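Baskets, mostly: a morning with Marek Kadlec

Typed up fast from my notes, sorry for the gaps. Kadlec sorts out other people's storage rooms for a living. Used to be kitchens, now mostly linen closets and pantries. We talked at his workshop in Enditz, coffee going, phone buzzing every few minutes.

First question was what he buys the most of. No hesitation. "White plastic baskets. With holes. People want wicker, I talk them out of it." 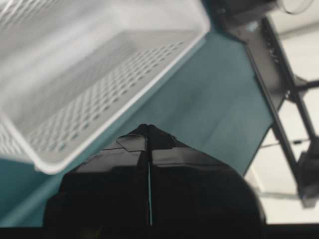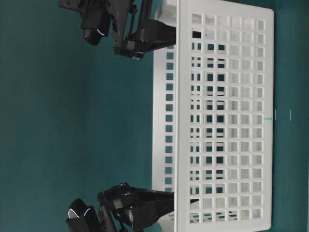
White plastic, perforated, on the teal surface.

Why holes? "Air. And you can see what's in there without pulling it down. Put onions in a solid box and forget them, then call me in October." He's had that call. More than once.

He got into this by way of a guesthouse in Luruvov. 40 beds, one linen room, no labels on anything. Sheets on the floor, spare pillows on top of the boiler. "I was there to fix a shelf. I stayed 10 days." The owner paid him for the shelf and then, after some argueing, for the rest.

His biggest job so far was a school kitchen in Rilen. 257 baskets, all the same size. I asked if they had to be the same. "Yes. God, yes. You mix two sizes and they don't stack, and then somebody puts the small one inside the big one and you've lost a basket for a year."

What about lids? Long pause. "No lids. A lid is a shelf. You put a thing on it, then another thing, and now you don't open the basket." He does make an exception for flour.

On cleaning he's relaxed. Dish soap, a soft brush for the corners, upside down on a towel overnight. Never the dishwasher – he lost a whole set that way, warped, wouldn't sit flat any more. "My own fault. I was in a hurry."

Labels he writes by hand, on masking tape. He had a label maker. Gave it to his sister.

I wanted to know what he tells people who can't afford to have him over. "Measure the shelf first. Depth, then height, then go to the store. Everybody does it the other way round." Take one basket home, he says, and live with it for a week before buying the rest. Bring back the reciept if it's wrong.

His own pantry? He laughed at that. Two shelves done, one not. There's a bag of rice in there he keeps meaning to deal with.

Phone again. A woman in Rilen with 175 jars and no shelf deep enough for them. He was already looking for his tape measure.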